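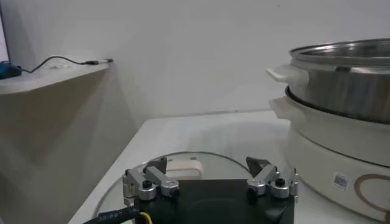 Re: [ullira-owners] Loading order and the 1000m start

Jarlath Hayes wrote:

> I was down at the 1000m chute for the two-year-old race and I didn't
> like what I saw. Wulley was put in early and stood for a long time
> while the others went round behind. By the time the last one was in
> he had his head over the front and he missed the kick by two lengths.
> Can an owner ask for a late load, or does that have to come from the
> trainer? Also, does anyone know if the wing rails down there are
> being moved before the December meeting? Zisitz wouldn't walk between
> them at all in the trials.

Jarlath,

The request has to come from the trainer. I asked the same thing last season and was told an owner's call doesn't count, even if the owner is standing right there. Pathirana Racing have a form for it in the office. It goes in with the acceptances, and the starter decides on the day. If your horse has a note against him for bad manners at the gate, he will probably get the late load. If he only got restless once, he probably won't, and I think that is fair enough with a full field.

What I would do first is get the head-on replay. The side view from the stand is no use for the 1000m start because the trees are in the way. With the head-on you can time how long he was in there. I did that with my mare and got 48 seconds on her bad day and 27 the time she jumped well. Two runs don't prove much, but it gave the trainer something to hand over with the form, and she went in second to last at her next start.
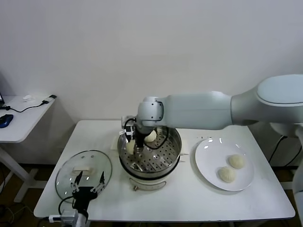
The other thing is practice. She had one gate trial before her first race and that was with three other horses, so she had never stood and waited for anybody. We took her back and just had her stand, then walk out the front, with no jump. It was boring and the rider complained, but she was better for it. Ask if Wulley can do the same before he runs again. They school on the inside track first thing, and you need to have your name down the day before.

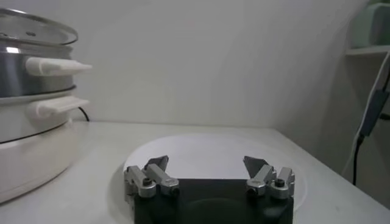
On the wing rails, I have heard they are being looked at but I have not seen a date. My complaint is with the angle. At the main start they run straight back from the gate, so a horse sees an open lane. Down at the chute they are set like the two fingertips on that gripper in the photo, one each side and both leaning in toward the middle, so even with a wide gap between them it looks to a young horse like the thing is closing on him. Set them parallel and I think Zisitz would walk through -- or at least stop to look and then go.

I wrote to the racing office about it in the spring and got a short reply saying it had been passed on. It might help if they heard from more than one of us. If you write, put in the race number and the horse's name, and keep it to the rails. I put three other things in mine and they answered the one about parking.

There were 63 of us on this list the last time I looked, so if anyone else has had trouble at the chute, please reply here and I will send the lot in together.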